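Search this site
Enter keywords
Go

Laundry Corner: in praise of the plain white cloth
March 2021
By the Avon newsletter editor
Print | E-mail

I've been meaning to write about white cloths for ages, and then the linen cupboard shelf came down on my head (well, nearly) and that settled it. I own far too many. Some came from the big Illier sale, a few I bought one at a time from the market at Warkavport, and they all end up in the same heap because I hate folding.

So I've been working through the heap, picking each one up by the middle, giving it a good shake and seeing what I've got. It's the quickest way I know to find the corners! If you start from an edge you end up chasing the hem all over the table, at least I do.
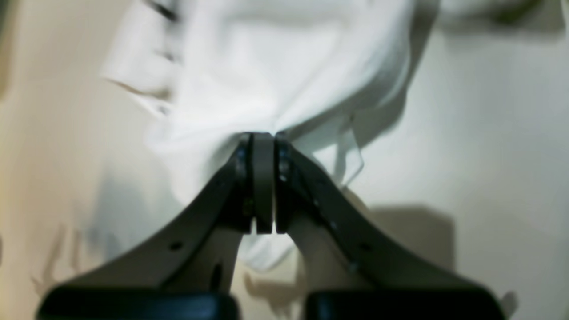

Once you have two corners, hold them apart and let the rest hang, then bring them together and smooth down the fold with the side of your hand. I do mine in half, in half again, and then in thirds so they fit the narrow shelf. I fold 8 at a sitting and then I want a cup of tea.

Creases don't bother me much on everyday cloths. For the good ones I iron while they're still a touch damp, and I keep the steam low. Anything with a gray tinge gets a long soak overnight with washing soda before it goes in with the towels (whites only, please learn from my pink pillowcases).

If you're short of cloths, the Tekleab shop has packs of 20 for 99 cents each cloth, and they soften up nicely after two washes. I'm not allowed to buy any more. Next month I'm tackling the tea towels, so send me your stain tips before then.

Print | E-mail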